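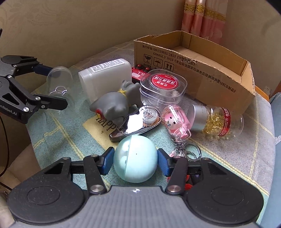
Capsule ball at the front, with the frosted box and other small things on the table cloth.

Grarilano Small Storage Pair: Review
By Svenja Steinbach
15 May 2018

The Grarilano pair is sold as a storage set for desk drawers and shelves. You get one frosted plastic box and one mint-green capsule ball. I bought mine through the Nuker shop in December and have used both since then, mostly on the corner table where small stuff ends up in our house. The elephant toy with the yellow collar lives there, and so do the correction tape and the pink capsule keychain with the little pig-like character on it. They are the kind of things that have no proper home, so I wanted to see if the set could give some of them one.

Short version: the box is good and the ball is fine. I would buy the box again if it were sold alone, and at the moment it isn't.

The box

The box is listed at 400 ml. I checked with a kitchen measuring cup and it took that much water with a little room left. The plastic is frosted, so you can see that there is something inside and guess at the color, but you can't read a label through it. For erasers and paper clips that is no problem. For batteries I ended up putting a strip of masking tape on the side with the size written on it.

The corners are rounded. Things don't get stuck in them and a damp cloth gets all the way in. The sides are smooth apart from the band of raised ridges at one end, and I like that band more than I expected to. It gives your fingers something to hold when you pull the box out of a packed drawer. On the smooth part my hands slip, especially after hand cream.

Mine has a barcode label on it. I tried to remove a label like it from the box I bought for my sister and it came away in pieces. Warm water and dish soap took care of the paper, cooking oil took care of the glue, and the whole job was done in the time it takes to boil pasta. On my own I left the label where it was.

The frosting hides scratches well. I had a clear square container for the same job before, and that one looked tired after a few weeks of being pushed back and forth on a shelf. The Grarilano box has been dropped twice, once on tile, with no crack that I can find.

One complaint. The box doesn't stack safely. With the rounded edges, a second box on top slides off if you bump the shelf. Bezawit Ambaye, who shares my office, has a row of them and keeps them on their sides like books, and that works better. She got hers through Cai and says they are the same box with a different sticker.

The capsule ball

The ball is the sort you would get from a toy machine, a little nicer. It is pale mint green and translucent, with a faint seam across the middle where the two halves meet. Press lightly on both sides of the seam and it opens. Press too hard and it opens suddenly and whatever was inside goes across the floor. I lost an earring back that way and found it under the radiator much later.

What it holds well: a folded pair of earphones, a few coins, spare buttons, one of those tiny sewing kits from a hotel. A coil of thread goes in nicely. Anything flat is a waste of time. I tried stamps and they came out curled.

It rolls, of course. On a bare table mine went over the edge more than once. A cloth helps a bit. Ours is the pale blue-green one with the yellow plaid stripes, and the ball stays put on it as long as you set it down gently and the table doesn't get knocked. In a drawer it needs something on either side of it – I use the box on one side and a roll of tape on the other.

Kids like the ball a great deal. My nephew took it over for a whole weekend and wouldn't put anything in it except a single raisin. If you have a child under three in the house, keep it up high, and the contents too.

Taking them along

I packed up the corner table when we had the room painted, and the pair went into a plain open cardboard box with other plastic bits. This was a fair test, because the carton was not a good one. The rough edges of the corrugated board would have marked a polished surface. Neither piece picked up anything I could see, and what was in the frosted box stayed in it through two flights of stairs.

The box can go in on its side or standing up. On its side it takes up more floor, but other things can rest against it, and it keeps the ball from wandering. I wouldn't put anything heavy on top of the ball. The walls are thin, and pressing a thumb into the middle of one half makes it flex.

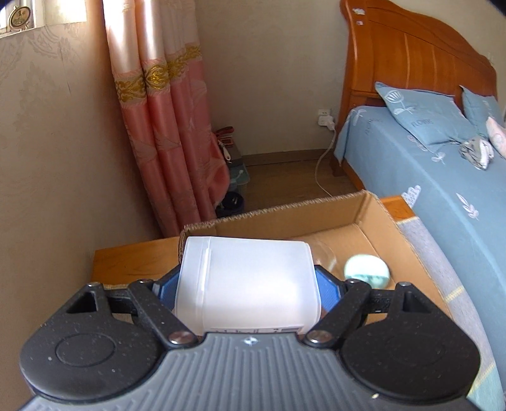
Price and where to get it

I paid 1049 for the pair at Nuker, in the shop's own points. The cash price moves around enough that I won't quote one. The larger Drotosura set costs 1544 points at the same shop and has lids in three colors, and it comes without a ball. I borrowed one from Primo Negri for a week. The Drotosura boxes stack properly and feel heavier. They are also clear, so they show every scratch, and Primo's already had plenty. If you have open shelves and want a neat pile, get those. For a drawer I still prefer the Grarilano.

Shipping took nearly two weeks. Both pieces came in one plastic bag inside a padded envelope, with no instructions, and none are needed.

Cleaning

Wash by hand. The listing says nothing on dishwashers, so I asked the shop, and Sewwandi Haque from their customer service wrote back to say top rack for the box, never for the ball. I have stuck to the sink for both. The ridges hold a little dust – an old toothbrush gets it out. The ball dries slowly along the seam, so leave the halves apart overnight.

Don't store coffee or spices in the box if you want to use it for anything else later. Mine held cumin for a week while a jar was being replaced and you could smell it for a month. Baking soda helped some.

Score

Box: 4 out of 5
Capsule ball: 3 out of 5

Update: Pilar Olivares asked by email if a standard deck of cards fits in the box. It does, without the cardboard sleeve. With the sleeve on, mine wouldn't close.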